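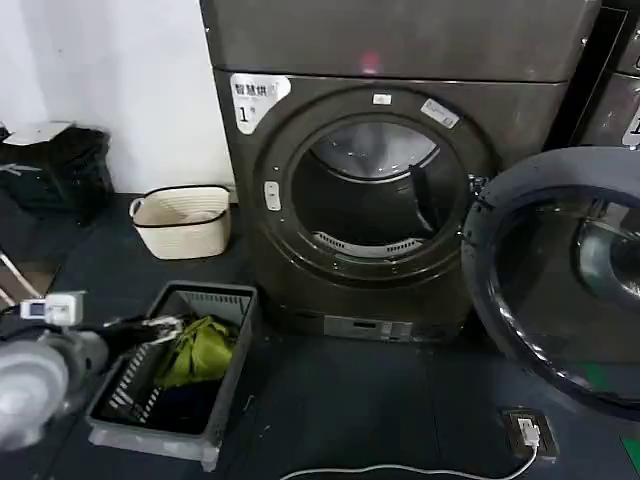 Dryer with the door open.

Esi Antwi tests textiles for Ginting, and most of her week goes on shrinkage. "Cotton relaxes when it gets wet," she says. "The mill stretched it. The wash lets it go back."
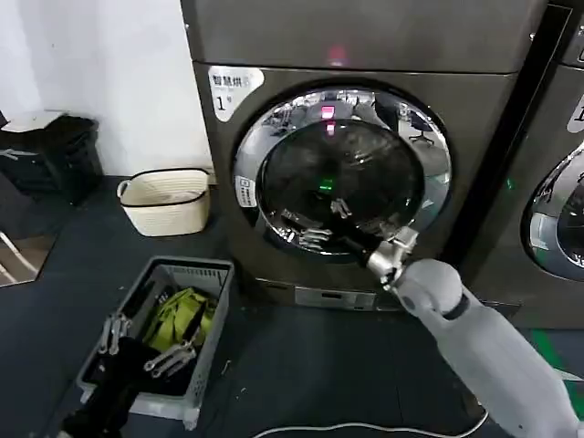 Her usual sample is a jersey weighing 948 grams. Over 12 cycles she measures length and width separately, as knits rarely lose both equally.
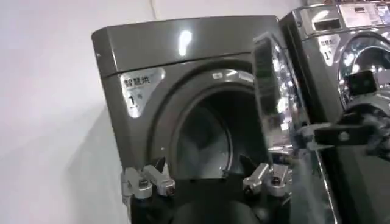 Front panel and label, marked 1.

She distrusts care labels that give one figure. "Which direction? After how many washes?" 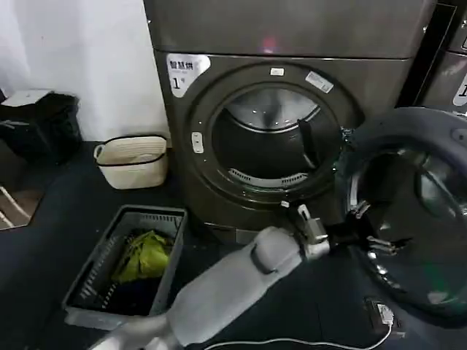 Jalberg, October

The next trial covers 2 wool blends from Irkon. Felting, she says, is a separate problem and needs its own method.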